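Ollholm Household Sound Words — data card / readme

v2, still rough in places

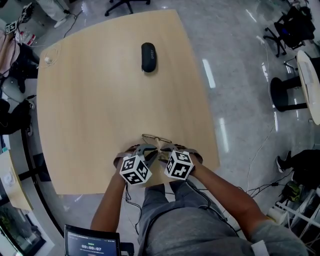
Zulkifli Raju wrote in after v1 asking why "creak" and "squeak" are separate labels when half the clips could go either way. Fair. Kept both, added a third column for second choice. See labels below.

What it is
2,000 short written descriptions of everyday sounds at home. Text only, no audio. Kettle, gate, fridge hum, neighbour's mower, someone putting their specs down on a table. Collected for a spelling and vocab project, then grew.

Files
sounds_main.csv — the lot
sounds_checked.csv — 600 rows read by two people
odd_ones.csv — 161 rows we couldn't agree on. Don't train on these, or do, but say so

Columns
id, text, room, label, label2, writer
room is blank in 557 rows, mostly outdoor stuff and people who skipped the question. Blank means blank, not "other".

Labels
Lower case, one word. Colour words are NOT labels even if someone wrote "a grey sort of noise" (we left those in the text, nice to have).

Known problems
- Way too much kitchen
- spelling is as writen, mix of Aussie and US, no clean up
- "tap" is the sound and also the thing. Check by hand
- writer codes restarted once in February, so w01 to w09 can be two diffrent people

Licence
Free to use, credit Ollholm. Don't try to work out who the writers are.

Fixes to Ningsih Manurung, put the row id in the subject line please. v3 when the label2 column is filled in.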